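About Preltcombe

Preltcombe is a small school of sewing and clothing repair. We teach adults who never held a needle, and also people who sewed many years ago and want to come back to it. Our rooms are on the second floor at 44 Adeleke Street, over the paint shop. The entrance is from the yard side.

How we started

The school was opened by Danjuma Obi, who worked before as a tailor of men's suits. In the beginning there were 2 sewing machines and one evening course, and the students brought their own chairs. Danjuma still teaches the trousers course himself and he still does not allow anybody to skip the ironing.

Last year our students finished 711 repairs in the open workshop. We write every repair in a book, with the kind of damage and the thread that was used, and the new students like to read in it.

What we teach

The basic course takes nine evenings. You learn to sew on a button so that it stays, to shorten a hem, to change a zipper and to close a hole in a knitted piece. After it you can continue with Denim and Work Clothes, where we speak mostly about knees, pockets and inner seams. Please bring clothes that are washed, and fold them by kind on the table before the lesson begins.

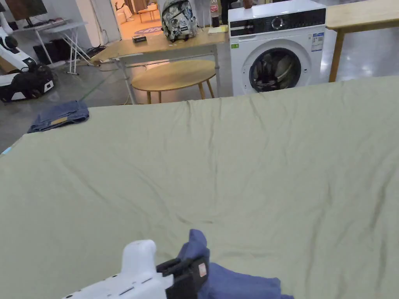

Our teachers

Besides Danjuma we have three teachers, all of them with experience in production or in theater costumes. The lessons are in English, but two of the teachers speak also French. Groups are small - eight persons at most - and every student has a machine for the whole evening.

Materials and partners

Thread and needles are included in the price. We buy our thread from Sidetti, and the fabric remnants come from the Plosisine curtain workshop, which gives them to us for the cost of the transport. You may take remnants home for practice.

Visit us

The open workshop is from 5 p.m. until 8 p.m. on course days. New basic courses start in May and in October. If you are not sure which course is right for you, come by with the piece you want to repair and we will look at it together.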